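Software checklist before policy runs, two-arm cell
Nurnard lab, bench 2
Filled in by: Pramila Thakur
Reviewed by: Harsh Mishra
Month: May

1. Controller build matches the tag on the run sheet
OK. Both arms on the same build.

2. Joint limits loaded from file, not defaults
OK. Left elbow limit was edited by Vikas last month and the change is now in the repo.

3. Control loop holds 100 Hz with both wrist cameras streaming
OK after restart. On the first try the left arm dropped to 40 Hz whenever the logger was writing. Logger moved to its own process.

4. Camera timestamps and joint states on one clock
OK.

5. Hand-eye calibration less than 30 days old
FAIL, left arm. Right arm is fine. Graça to redo the left before the next batch. Runs until then are tagged "cal-old" and kept out of training.

6. Planner collision model includes side walls, back wall and front beam
OK. The side walls had been entered a little too far out. Corrected in the Plovitent scene file – please pull before you plan anything.

7. Arm-to-arm distance check active during teleop and during policy playback
Teleop OK. In playback the check was on but only printing a warning. Changed to stop.

8. Cloth segmentation tested on dark fabric
Partial. With black cloth bunched between the arms, the mask takes in the black wrist sections as well. Nobuhle has a version that masks out the arms from the joint states first. Not merged yet.

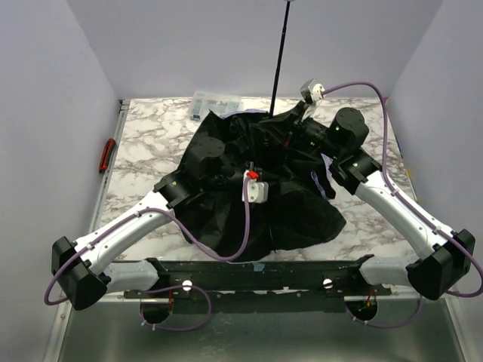
Until it is merged, grasp points within 3 cm of either wrist are to be rejected by the filter. Setting is in the Bansal config under grasp_margin.

9. Software stop tested from the operator screen
OK, both arms. Hold position, no drift.

10. Log replay opens without errors
OK. One old file over the size limit had to be split by hand.

Open items: 5 (Graça), 8 (Nobuhle). Policy runs allowed at reduced speed.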